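Triin Jaunzems on rewatching Hosetgate as a grown-up

2019-07-07

I was nine when I saw the first Hosetgate movie, on a rented tape with a chewed-up label, and I have been looking for someone to talk to about it ever since. So when a reader told me that Triin Jaunzems was writing a whole book on the series, I emailed her that same night. We ended up talking for over 2 hours, and I could easily have kept going!

She grew up in Flembridge, one street back from the Adeyemi, the little movie theater that played the Hosetgate films long after every other place had dropped them. "They had a print of the second one that was in terrible shape," she told me. "There was a jump right in the middle of the bridge chase. I saw it so many times like that, I thought the jump was part of the movie. When I finally bought the disc and the chase just kept going, I felt cheated."

If you never saw them, there are four films, and they're about a girl who looks after a gate at the bottom of a flooded town. That's the short version. The long version has a talking heron in it, and a villain named Fillon who hardly ever shows up on screen. I wanted to start with Fillon, because he scared me out of my mind.

"Everybody wants to start with Fillon," she said, laughing.

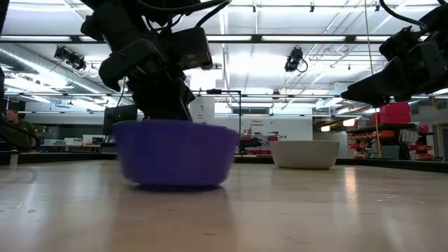 What makes him work, according to Triin, is how long the first movie waits. You get a sleeve, then a shoulder going around a corner, then the top of a hat behind a wall. "They knew that a kid will fill in the rest, and will fill it in much worse than any costume department could," she said. I love that kind of thing, and I'm a total sucker for it in everyday life too. Show me a purple bowl with one tiny orange tip poking up over the back rim and I'll have a whole story going about what's in there. Triin thinks the third film blew it by giving Fillon a long speech in full daylight, and I had to admit she has a point, even though I can still recite most of that speech.

She is less hard on the fourth film than most fans are. I told her I'd skipped it when it came out, for the very grown-up reason that they had recast the heron's voice. She had skipped it too! She was in college by then and had decided she was done with kids' movies.

"I lied about it for years," she said. "People would ask me what I thought of the ending, and I'd say something vague about the music. Then in October I sat down for the book and watched all of them in order, and the fourth one made me cry. The new voice is fine. It's a good voice. I was just mad that it wasn't the old one."
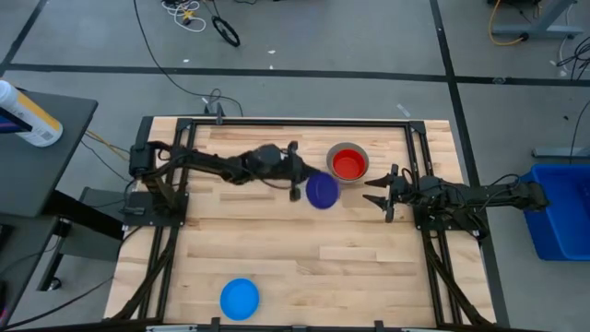
She has since watched it with her niece, who is 12 and had never heard of any of this. The niece liked the fourth one best and thought the first was slow. Triin tried to argue, got nowhere, and ended up putting the whole argument in the book as its own chapter. "She had notes," Triin said. "She wanted to know why the girl doesn't just lock the gate. I've been watching these for most of my life and I had never asked."

I asked if she would want a remake, seeing how everything else from back then is getting one. She took a while to answer. A new version with a real budget could finally do the flooded town right, she said, with the church steps and the fish swimming through the school. But she'd want them to leave the puppets alone. The heron is a puppet, you can see the seam on his neck, and she wouldn't trade him for anything.

"If they make it, I'll be there," she said. "I'm not skipping one again because of a voice."

The book doesn't have a title yet. She is still working on the chapter about the second film and is trying to find out who owned that beat-up print at the Adeyemi. If you ever ran a projector in Flembridge, or knew somebody who did, leave a comment and I'll pass it along to her. I watched the fourth one last night, by the way, and the new heron is great.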